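Week 2 - Worldbuilding in serial fiction

Okay, picking up where we ran out of time. I'd asked you all to read the first two chapters of Dosemard, the one where every canal in the city belongs to a guild and the heroine, Oltier, can't cross the street without paying somebody. I love this book! But notice how late the rules show up. We get the toll on page 46 and don't learn who collects it until page 77. 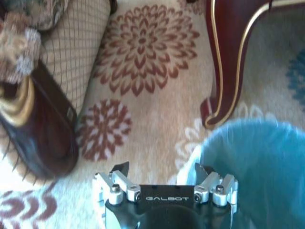

Damian Kubiak thought page 77 was too late, and said he'd spent the whole second chapter assuming the guilds were the government. Fair point, and a few of you nodded. My own feeling is that the confusion is Oltier's too (she grew up inland, remember), so we're lost along with her.

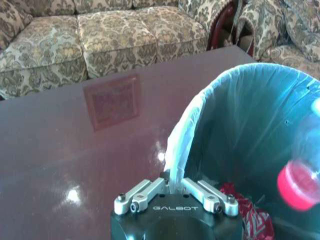

Compare the Fosier stories, where the narrator stops and explains the calendar, the money, the moons - all before breakfast. Some readers adore that. I skim.

For next time: read up to page 268 and mark every spot where a rule of the world costs a character something. Hubert Malinowski has the spare copy.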